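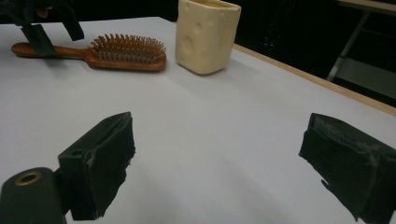 Page 2 of 8

Re: Crawlspace vapor barrier, sealed or vented? (Jastville, 1960s ranch)

b_zwane wrote:
Picking this up from the last page. I got the report back on the Evcombe Road house. The inspector flagged the ground cover as "incomplete, recommend further evaluation." It's 6-mil poly, laid loose, no tape at the seams, and it stops short of the foundation wall on the north side. Foundation vents are open on all four sides. The seller offered a credit of $411, based on a handyman quote for new poly. My agent says take it. I'm not convinced that covers anything except the plastic.

lmorsy:
It doesn't. The credit buys a roll and part of a day. What were the moisture readings on the floor joists? Without those you're negotiating over a material cost and not a condition.

b_zwane wrote:
Not in the report. He wrote "no visible fungal growth at time of inspection" and left it there.

Odukoya_Insp:
Readings aren't required under most standards of practice. Many of us take them anyway. I probe the rim joist and the sill at each corner, then a few joists mid-span, and write the numbers down with the outdoor humidity. A joist reading in the low teens in May tells you very little if the house has had dry weather for a month. Ask him if he took any. Sometimes they're in the notes and didn't make it to the report.
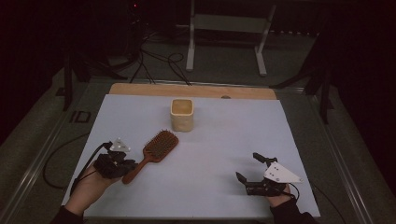
Also ask which way the grade falls on the north side. Poly that stops short of the wall is a minor defect on a dry lot. If the downspouts discharge there, the barrier is the second problem and drainage is the first.

t.onyeka:
I'd go straight to full encapsulation. Close the vents, 12-mil or better up the walls, tape everything, add a dehumidifier. Vented crawlspaces in a humid climate are a mistake. You pull warm air in all summer and it condenses on the ductwork.

Odukoya_Insp:
Disagree, at least as a first step. Closing the vents on a crawlspace with an unresolved water source traps the water. You also have to check for combustion appliances down there. Bheki, is the furnace in the crawlspace or in a closet?

b_zwane wrote:
Furnace is in the hall closet. Water heater is in the garage. Only ducts and plumbing below. Two downspouts on the north side, and I think both end in splash blocks, but I'd have to go back and look.

t.onyeka:
Then there's no combustion air issue and my answer stands. Extend the downspouts, wait for one good rain, then seal.

lmorsy:
"Wait for one good rain" isn't a test. You want a wet season.

yamissah:
I did the sealed version in a similar house, contractor was Pritis. Two comments. First, the wall termination matters more than the thickness of the liner. Mine was held with tape alone and it let go within the year. They came back and used mechanical fasteners with a sealant bead behind the liner, and it has stayed up.

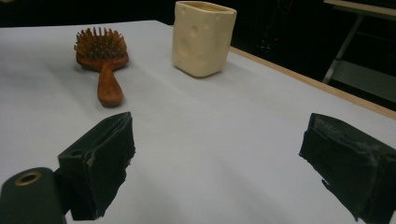 Second, prep on the masonry. Sealant will not hold to a dusty block wall, and the installers skipped cleaning it the first time. You need a stiff brush and some patience, and by that I mean a masonry brush with actual stiffness, as opposed to a wooden hairbrush with a broad oval head like the one lying on the white tabletop. Brush the band where the liner terminates, vacuum it, and let it dry before the bead goes on. Leave a strip of wall exposed at the top for termite inspection. Murthy, the pest company I use, would not renew my bond until that strip was cut back in.

Odukoya_Insp:
Seconding the inspection strip. I write that one up often.

t.onyeka:
Agreed on the strip. Still wouldn't leave the vents open.

b_zwane wrote:
OK. Plan is to decline the credit as offered, ask for the moisture readings, and get a drainage opinion before the contingency runs out. If the readings don't exist I'll ask for access to take them myself — my brother-in-law has a pin meter.

lmorsy:
Check the meter against a known dry piece of lumber first. And set it for the species, or your numbers will be off.

We use cookies to keep you signed in and to measure traffic. By continuing to browse this forum you accept our cookie policy. Accept | Manage settings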